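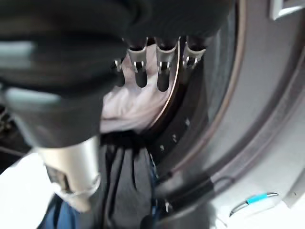 Progress Report to the Istau Fund
Gralholm Wash Night
Reporting period: fall through May
Prepared by Kylie Tomoana, program manager
For: Dilruba Uddin, Istau Fund

Dear Dilruba,

You asked that this report be shorter than the last one and contain fewer remarks about the parking lot. I have managed one of these.

Summary

Wash Night paid for 1,423 loads of laundry in the reporting period. The original grant application promised "a significant number," a phrase I wrote myself and would like to retire. The program runs one evening a week at the Hollis Street laundromat, from 5 p.m. until the last dryer stops. Families bring their clothes, we pay for the machines and the detergent, and while the machines run there is a table with books, homework help and someone who can explain a utility bill. We are within budget on every line except soap.

What the grant paid for

The bulk of the money went into the machines, one quarter at a time. For the first two months that was literally true. We had arranged with the laundromat to be billed monthly, and then learned that the billing feature on the machines had been switched off by a previous owner who took the instructions with him. Until it was restored, Wash Night ran on rolls of quarters, which I carried from the bank in a gym bag. The teller has since asked me whether I am all right.

We now use prepaid cards. Each household gets a card loaded at the door, enough for what they've brought, and hands it back at the end. The cards have cut down the line at the change machine and nearly eliminated the business of a small child posting quarters into the dryer vent. We lost some cards over the winter. Two came back in the pockets of clean jeans, still working.

The soap line is over by $500. I budgeted for detergent as if people would use the amount printed on the cap, and people do not use the amount printed on the cap. I don't use the amount printed on the cap. We tried premeasured packets, which were tidier and cost more, and we tried putting out a pump bottle with a polite sign, which cost more still. At present one of us pours. Consumption is down and so is the quantity of foam on the floor. I would like to cover the overage from the printing line, where we are under by nearly the same amount after our flyer order arrived with the wrong town on it and was refunded in full.

Who comes

Our application described the participants as "families with young children." We do get those. We also get night-shift workers from the nursing home, a good many grandparents, students, and a retired bus driver who brings a single shirt and stays until closing. I raised this last group with the steering team and we agreed that if a person needs a shirt washed, the shirt gets washed.

The largest group of regulars lives in the Geller building, where the basement laundry room has been closed for repair since before our program existed. A notice on the door says it will reopen shortly. The notice has been laminated. I have written to the management company three times and have received a very nice calendar.

If the Geller laundry does reopen, our numbers will drop, and I want to say in advance that this would be good news and should be read that way when it turns up in a chart. Several of those households are hauling bags eight blocks each way, and in February they were hauling them over ice.

The reading table

When we applied, the books were the point and the laundry was the bait. I think your board liked that part best. I should report on it fairly.

For the first several weeks the reading table was ignored. We had bought a handsome set of picture books, sorted by level, in matching bins, and the children preferred to ride in the carts. Our reading specialist came in with a puppet. The puppet did not survive its second evening, and we have agreed to leave it there.

Things changed when we gave up on story time as an event. A wash cycle takes just over half an hour, and what parents wanted in that half hour was to sit down. So we moved the books off the table and onto the folding counters, the window ledge and the chairs, in no order at all, and stopped announcing anything. Children began picking them up. Adults did too. The most worn book in the collection is a guide to sharks, followed by a cookbook that was only put out by mistake. We have now given away 200 books for keeps, and the shark guide has had to be replaced, and then replaced again.

Homework help found its own level. Math is in demand from 5 until 6:30. After that the demand is for quiet, and the older kids have taken over the corner by the soda machine, which hums at a pitch that seems to help with essays.

The bill and forms desk

This was a late addition and occupied one line in the budget. It is now the busiest thing we do apart from the washing. People bring in water bills, school forms, letters from the county that say "final" at the top and "this is not a bill" at the bottom. We do not give legal advice, and we have a sign saying so, and people read the sign and then ask their question. Most of what is needed is someone to read the letter through calmly, make the phone call and stay on hold. We have become very good at staying on hold. One call to the water department outlasted a wash, a dry and the folding, and ended with a late fee being removed, for which there was applause from the dryers.

I'd ask the Fund to consider whether this desk deserves its own line next year. At the moment it is charged to "supplies," and the supplies are a phone charger and a box of pens.

Equipment and premises

The laundromat owner has been more patient than our agreement requires. He gave us the front-loaders along the back wall for the evening and kept the top-loaders for his paying customers, an arrangement that held for two weeks before everybody simply used whatever was open. He has not complained. He did point out that the big front-loaders are meant for comforters and that somebody had been washing a rug.

Two machines were down for most of the winter. In January the drain backed up and we had to cancel one evening altogether, our only cancellation of the period. The cause was a sock, as the plumber was pleased to show me. We now check pockets and shake out sleeves before loading, and there's a bowl on the counter for whatever turns up. To date the bowl has received hair ties, a house key, a tooth (claimed), and a great many screws from what I can only assume is one very loose piece of furniture.

Regarding the parking lot, I will say only that it is still a parking lot, that the pothole has been filled, and that the filling has since left.

What did not work

The application included a monthly workshop series, with titles such as "Stain Science" and "Budgeting Basics." We held 3. Attendance at the first was polite. At the second, the presenter outnumbered her audience until a man came in to get out of the rain. The third was on mending, and it went so well that it never really stopped: there is now a mending basket and a sewing machine on the counter every week, and no presenter. I propose that we drop the series and keep the basket.

The feedback survey was also a disappointment. It had two pages and a scale from "strongly disagree" to "strongly agree," and people filled it in kindly and without reading it. One respondent strongly agreed with everything, including the statement that the hours were inconvenient. We replaced it with a notebook on a string. The notebook says we need more hangers, better coffee, and a second evening. It also contains a long and well-argued complaint about the music, which is the laundromat's and beyond our power.

Plans for the next period

We would like to open a second evening, starting in September if the owner agrees. He has said yes in conversation and I'm waiting to have it on paper. The machines would be paid for within the present grant. Staffing would not, and a separate request will follow, with a proper budget attached and my name spelled the same way throughout.

We plan to buy hangers. We plan to move the forms desk away from the door, where it currently receives the wind and every question about the restroom. We also want to set up a small delivery run for people at the Geller building who can't manage the walk, using the church van, provided the van passes inspection. It has been to inspection once already and came home with a list.

Items needing your decision

Moving the printing surplus to cover the soap overage. I can't pay the supplier's last invoice until I hear, and she has started signing her emails with just her initial.

A separate budget line for the bill and forms desk.

Dropping the workshop series, with the unspent balance going to mending supplies.

Receipts are attached in date order, apart from the quarter rolls, for which the bank gave me a single letter. You are welcome at Hollis Street any week. Come before 6 if you want a chair, and bring a comforter if you have one that needs doing.

Kylie Tomoana
Gralholm Wash Night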